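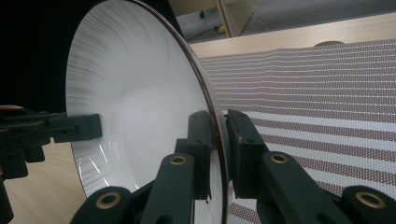
Nukard Community Kitchen Reopens Serving Area With New Tableware

Monday, April 16, 2018

The Nukard Community Kitchen has reopened its serving area following a replacement of its tableware and a full rearrangement of its storage shelves. Meals are again being served at the tables on weekdays, and the takeout counter that operated during the work has closed.

The kitchen now uses white ceramic bowls with a dark reddish-brown rim for soups, stews, noodles and salads. They replace a mixed collection of dishes that had been built up through donations over many years. The bowls were purchased from Olar, a regional supplier of restaurant goods, with a grant from the Gavside Neighborhood Fund.

"The old dishes served us well, but they came in so many shapes that they could not be stacked safely," said Chenxi Lü, director of the kitchen. "Our guests sit down to a meal here, and we want the table to look as though it was set for them."

A total of 104 bowls were delivered in February. Five were set aside after inspection because of small chips along the foot, and the remaining 99 were washed and placed in service. The supplier has agreed to replace the five at no charge, and delivery is expected before the end of the spring term at the adjoining adult school.

According to Deepak Vishwakarma, who supervises the dining room, the wide, shallow shape was chosen after a trial period in which guests were served from three different styles. Deeper bowls kept soup warm longer but were difficult for some older guests to eat from. A plain white rim was also considered. Staff preferred the darker edge, which is easier to see against the pale tabletops.

The storage area behind the serving counter has been reorganized at the same time. Large bowls are kept on the two lower shelves, in stacks no higher than eight, with a paper liner between each piece. Plates and side dishes have moved to the middle shelves. Cups remain on the rolling rack beside the dishwashing station. Items used only for holiday meals have been packed, labeled and transferred to the basement.

Staff and kitchen helpers are asked to observe the following when handling the new tableware:

Lift each bowl with both hands, and do not slide one bowl across another.

Scrape food with a rubber spatula. Metal scouring pads leave gray marks on the glaze and are no longer permitted at the sinks.

Place bowls on edge in the wide-slot dishwasher racks, facing the center.

Report any chip or crack to the shift supervisor. Damaged pieces are to be placed in the bin marked "Do Not Use" and are not to be returned to the shelf.

The older dishes in good condition have been offered to the Yin Street Residence, where Guangming Deng manages the shared kitchens – the first boxes were collected last week. Pieces with worn glaze or visible cracks were discarded.

The kitchen serves more than 500 meals in a typical week. Zhenhua Long, the head cook, said the change has already affected the menu. Noodle dishes, which had been limited to one day because there were too few suitable bowls, will now be offered on two. A cold bean and cucumber salad will be added in the warmer months.

Hours are unchanged. Lunch is served from 11:30 a.m. to 1:30 p.m. and supper from 5 to 6:30 p.m., Monday through Friday. The entrance on the parking lot side has a ramp and is open during all meal periods.

Residents who wish to donate tableware are asked to contact Raimonds Paju at the front office before bringing items to the building. The kitchen is not accepting bowls or plates at this time. Flatware, serving spoons and clean dish towels are still needed.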